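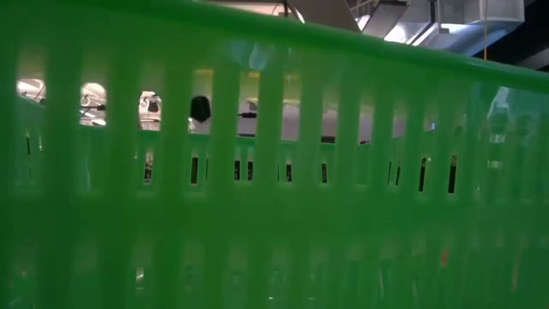
Slotted Plastic Baskets for Shared Storage: Drainage, Load and Handling

Keabetswe Zulu, Boyang Mao, Tsung-han Lui
Supervisor: Naveen Mittal
Submitted 30 July 2025

1. Background

The Nendham student workshop keeps small items in open plastic baskets on wall shelves. Users complained of two things: parts falling through the side slots, and rims that bend when a full basket is lifted with one hand. The workshop asked for a recommendation before it orders new stock in August.

2. Scope

We compared 4 basket types. Type A is a green basket with a thick rounded rim and rows of slots in the side wall, tall in the upper row and shorter below. Type B has round holes. Type C has a square mesh. Type D has solid walls and a slotted base. Lids and stacking frames were left out.

3. Method

3.1 Load. Each basket was filled with bagged sand in 500 g steps and lifted by the middle of one long side. Rim deflection was read against a steel rule clamped to the bench. Loading stopped when the rim moved more than 13 mm.

3.2 Retention. A mixed set of 56 small parts (clips, pegs, caps and short dowels) was placed in each basket. The basket was tilted to a fixed stop, shaken by hand for one minute and set down. Parts on the tray underneath were counted.

3.3 Drainage. Wet sponges were left in each basket overnight and weighed before and after. Only one run was made, so these results are weak.

4. Results

Type A carried the highest load before reaching the limit. Type C was the poorest and kept a slight bend after unloading. Types A and B were close on drainage – the difference was smaller than the error of the scale. Type D dried slowest.

In the retention test, Type A lost 13 parts, all of them dowels or pegs. Long thin parts line up with the slots and slide out end first. Type B lost 4. Type D lost none through the walls.

5. Sources of error

Shaking by hand is not repeatable. Tin-yau Chu did all the shaking to limit this, but a motor-driven table would be better. The Type C sample had been used before and may have been weaker than a new one.

6. Recommendation

Use Type A for sponges, cloths and bulky items, and Type D for loose hardware. If Type A must hold pegs or dowels, fit a liner to at least the height of the lower slots. Mesh baskets should not be reordered. The drainage test should be run again with at least three repeats before its figures are used.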